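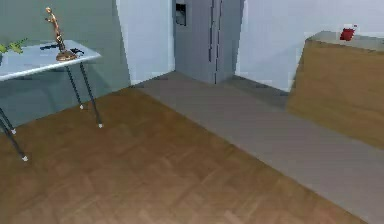
4.3 Recording a Demonstration by Remote Control

This section applies to operators who teach tasks in a Kusance simulated room with the Plallura hand controller. Complete the controller pairing in Section 4.2 before proceeding.

Before recording

1. Open the room in Cirillo and select Teach from the Session menu.

2. Select the object to be moved and the surface on which it is to be placed. In the side table exercise, the object is the gold figurine and the destination is the gray top of the wooden cabinet.

3. Confirm that the route between the two surfaces is clear. The route may cross both the parquet and the gray strip.

Note: The small dark objects near the base of the figurine are separate items. If the gripper moves either of them during the grasp, discard the recording.

Recording

4. Press and hold the trigger for 3 seconds. Recording starts when the status bar turns green.

5. Drive to the side table and stop with the arm facing the figurine. Keep the wheels away from the table legs, which spread outward below the tabletop.

6. Close the gripper on the body of the figurine and raise it straight up before backing away.

7. Drive to the cabinet at an even speed. Place the figurine clear of the red object, open the gripper, and withdraw the arm.

8. Press the trigger once to stop. A complete recording usually lasts about 200 seconds.

Caution: Do not release the controller while the gripper is closed. The arm returns to its rest position and the recording is marked incomplete.

Saving

9. Enter the task name and select Save. Cleriline accepts a task for training after six complete recordings. Change the starting position of the robot for each one.

Recordings marked incomplete remain in the Review folder until the operator deletes them. To trim a recording, see Section 4.4.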